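**Grerkasar Paper Records Survey – interim progress report, second reporting period**

Prepared for the Doucet Fund by Chak-lun Shek, project lead

Status: on schedule for fieldwork, behind schedule for condition scoring, within budget overall.

## 1. Work completed

The survey covers the water board ledgers, meter books and correspondence files held at the former Grerkasar pumping office. At the end of July the team had boxed and shelf-listed 900 volumes. The grant agreement set a target of 700 for this stage. The surplus comes from the meter books, which are thin and uniform and go quickly. It should not be read as a gain on the whole program, as the correspondence files that remain are slower by a wide margin.

Each volume now has a shelf number, a date span, a binding type and a one-line content note. Date spans were taken from the first and last dated entries. Where the spine label disagreed with the entries, the entries were used and the label text was copied to the notes column. Undated volumes were given a span in square brackets based on the handwriting, the printed form number or the meter district named on the first page.

The shelf list is held as a single spreadsheet with a change log. A copy went to the fund's records officer with the previous invoice.

## 2. Condition scoring

Condition scoring started six weeks late. The original scale had 12 grades, and two scorers working on the same shelf did not agree often enough for the results to be useful. Most disagreements fell between neighboring grades in the middle of the scale, where the wording relied on terms such as "slight" and "moderate" without a measure.

The scale has been cut to six grades. Each grade is now tied to something that can be checked at the bench:

- length of the longest edge tear
- whether the text block is still attached at both joints
- presence of active or inactive mold
- whether a page can be turned without support

Volumes scored on the old scale are being rescored. The old scores are kept in a hidden column and will be deleted once the rescoring is signed off.

Iron gall ink damage is a separate yes/no field. It was found mainly in the early correspondence, and in a few cases the ink has cut through the sheet along heavy downstrokes. These volumes are not to be opened again until they have been interleaved.

## 3. Storage environment

Two data loggers were placed in the store, one at floor level and one on the top shelf of the north bay. Temperature has been steady. Relative humidity at floor level rises after heavy rain and takes several days to come down, which points to the drain on the north side. Dollirska, the building contractor, has inspected the drain and quoted for relining. The quote is under review and is not charged to this grant.

In the meantime the bottom shelf of the north bay has been cleared. The volumes from it are on temporary shelving in the reading room, and the shelf list shows both locations.

## 4. Materials

Folders, boxes and interleaving sheets were bought from Hustodine under the agreed price list. One delivery of folders was returned because the crease lines did not match the box depth, and the replacement stock fits. Blank white paper for separators and bench work is bought locally in ordinary reams, and it is used only for short-term separation during sorting, never inside a finished box.

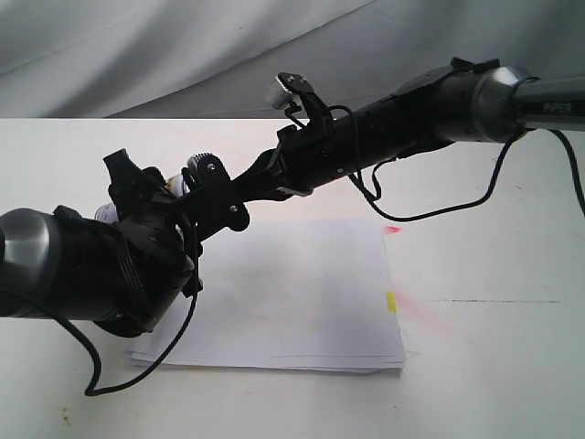

Separator sheets are marked in pencil with the shelf number and the initials of the person who placed them. They are removed at the boxing stage and reused where clean. Interleaving for the ink-damaged volumes uses the Hustodine sheets only, cut to the page size with a margin at the fore edge.

Spending on materials is slightly above the line in the budget, and spending on travel is below it. We request approval to move the unspent travel amount to materials. No increase in the total is requested.

## 5. Risks and open items

- **Rescoring.** If the current rate holds, it will finish before the next report. One trained scorer is leaving, and the handover has not been scheduled.
- **North drain.** A decision on the Dollirska quote is needed before the autumn rain. If the work slips, the cleared shelf stays empty and the reading room stays partly closed.
- **Correspondence files.** Loose enclosures are often out of order. We propose to list them as found – no reordering – and to record obvious misplacements in the notes column. Please confirm that this is acceptable under the listing standard in the agreement.

## 6. Next period

Rescoring will be completed first, followed by the shelf list for the remaining correspondence. Interleaving will start with the earliest files. A revised budget table will be sent separately once the transfer in section 4 has been approved.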